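Rukhsana Magsi has tested household water in the Plendley district for the shire since the Skornside bore came online. Her subject is hardness, and she speaks about it in milligrams.

"People ring up and say the water's gone bad," she said. "It hasn't. It's carrying calcium, and when it dries the calcium stays behind."

Skornside water runs at 200 milligrams per litre as calcium carbonate. The older supply, piped from the Gudmont reservoir, was much softer, and 1,358 connections changed over in August. Complaints about kettles and taps began soon after.
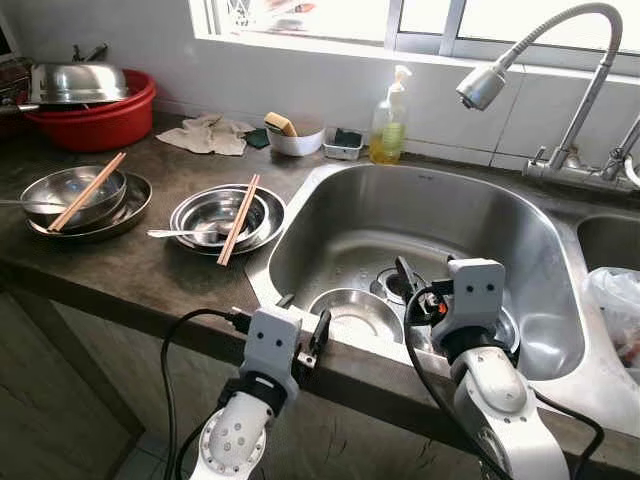 Magsi's advice to those households is to leave the plumbing alone for a while. Scale forms fastest where water is heated, so the hot water unit deserves attention before anything in the kitchen.

"Check the element and the relief valve. If the valve's weeping, get a plumber in. Don't start with the taps."

She is cautious about softeners. An ion exchange unit swaps calcium for sodium, and the salt in the backwash ends up at the treatment plant. One quote she was shown, for a whole-house unit, came to $2,860 before installation.

"For one person with a kettle, that's a lot of money – vinegar costs a couple of dollars."
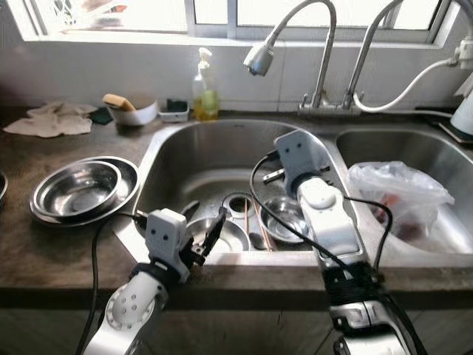
*A double-basin stainless steel sink.*

Custódio Simões, a plumber who works mostly around Prata, agrees on the kettle but differs on the rest. He replaced three elements in one street there, all of them under heavy scale.

"Hard water and a high thermostat, that's what does it," he said. "I'd fit a softener on the hot side only. You keep the cold as it comes."

Magsi said the hot-side arrangement was reasonable, provided the unit was sized properly and the discharge was declared.

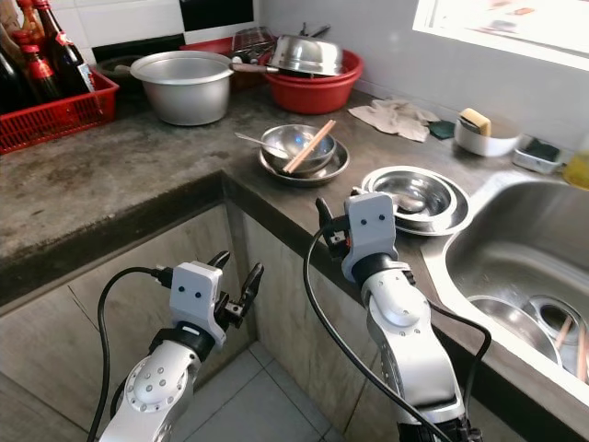 ## Testing at home

Strip tests are accurate enough to tell soft water from hard. Magsi suggests running the cold tap for a minute first, then reading the strip in daylight at the time printed on the packet.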